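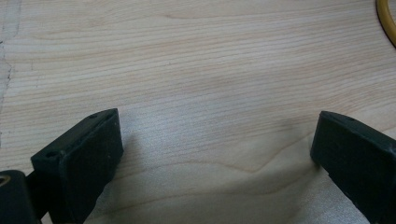
22 August 2022
Posted by the Ruvley tooling desk

Ticket: pose tracking drifts over plain table (Werkeslow bench, hand-held gripper)

Right, picking this one up again after the weekend. The short version is that the tracker in Ruvley loses its footing whenever the gripper is low over bare wood with the fingers open. The pose looks fine for a bit, then starts sliding sideways as if the whole bench were on ice. Lovely to watch in the viewer, useless for training anything.

First thing I tried was recalibrating the lens, and that made no odds at all. I then turned on the feature overlay and had a proper look. With the finger mask off, most of the points it was clinging to were on the fingers themselves: the screw holes, the ridges along the top edges, that sort of thing. They move with the camera, so of course the tracker decides we're standing still!

So, mask on. Better, but now it was starved. The wood grain is faint and runs mostly the same way, and the matcher kept hopping from one line to the next (they all look alike to it, poor thing). The pale sheen between the fingers doesn't help either, it washes out a fair bit of what grain there is. What it does like is the yellow cable and the dark seam down the left, when it can see them.

Changes so far:

min_features lowered from 50 to 32
patch size up from 8 to 16, then back to 8 because it crawled
contrast boost on, before the mask and not after (I had these the wrong way round in January, sorry)
reject matches that slide along a single line direction

I replayed the Nilsuwan recordings with all that in and the sideways slide has gone on all but 2 of them. Those both go wrong in the same place, a slow lift straight up off the table, and the log just says "low parallax" over and over. I suspect the inertial side is being trusted too little there, but I haven't touched those weights yet and I'd like somebody from the Anness build to check their defaults before I do.

If you're seeing this on your own bench, please send the raw log as well as the exported one. The export drops the rejected matches and those are the bit I need.

Leaving this open.

Last updated: Monday, 16:40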